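Emia Shares First Results from Its Two-Arm Handover Study

Lurnuvmont, 28 June 2025

We've been sitting on this one for a while, and I'm so happy I finally get to write it up! Our small team at Emia is releasing the first results of Diven, a method for teaching a pair of robot arms to decide between themselves who does what when they're handling ordinary dishes.

A quick bit of background, in case you're new to us. Most two-arm systems get a fixed plan: left arm does this, right arm does that, and if a mug happens to be facing the wrong way, well, tough luck. Diven starts from the object. It looks at how the mug is lying, where the handle points and which arm has the easier reach, and it works out the roles fresh each time (we call this "late assignment," which sounds fancier than it is). If the plan stops making sense halfway through, the arms can swap.

So how did it do? We ran 2925 trials with mugs, cups and glasses, all in our Lurnuvmont lab, and compared Diven with the fixed plan we'd been using before. Failed grasps dropped by 12 percent overall. The biggest gains came with mugs lying on their sides, and that made my month, because those are the ones that had been driving us up the wall. Handles are a pain!

There's plenty left to fix. Glass is still harder for us than ceramic, and crowded trays slow everything down — the arms get very polite and wait for each other. We also changed the wall pattern 3 times to check that the method wasn't leaning on the background, and one of those changes cost us a bit of accuracy that we haven't fully explained yet. It's all in the report, bad runs included.

Mugs, trays and two arms at the Lurnuvmont bench:

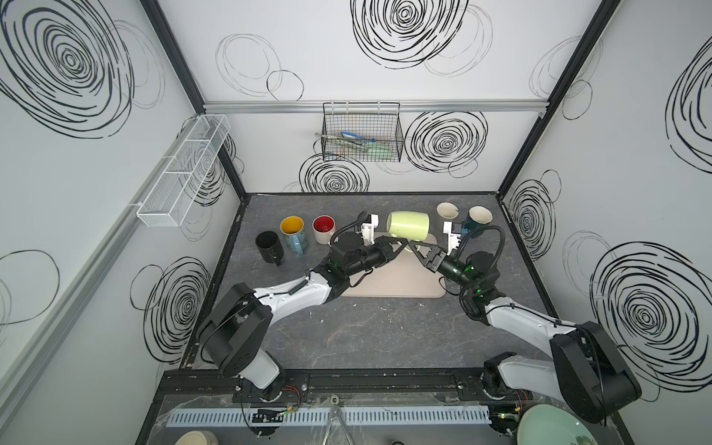
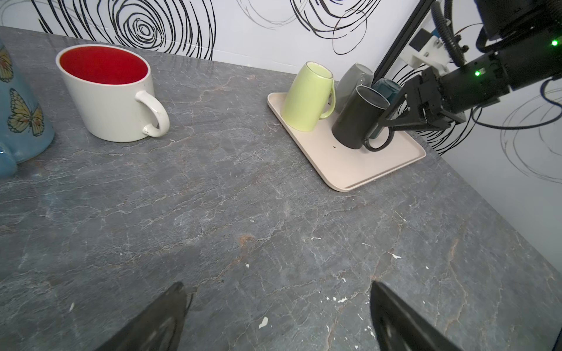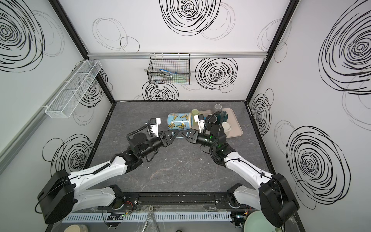 The next round moves on to stacking, and we'll be working with the Hjaltadóttir kitchen lab on that part. They've lent us shelf space and a frankly enormous collection of dishes, so we can finally test on things we didn't pick out ourselves. I'm a little nervous about the saucers.

The Diven report is free to read, and we're putting out the trial logs along with it. The training code follows in September, once we've cleaned it up enough that other people can run it without calling us. We've also got room for 4 outside groups to try the method on their own arms this fall — any make is fine, as long as there are two of them and they can reach the same spot on the table.

If you'd like to be one of those groups, or you're a reporter and want to come by the lab, write to the Emia press desk and put "Diven" in the subject line. I read those messages myself and usually answer within a couple of days.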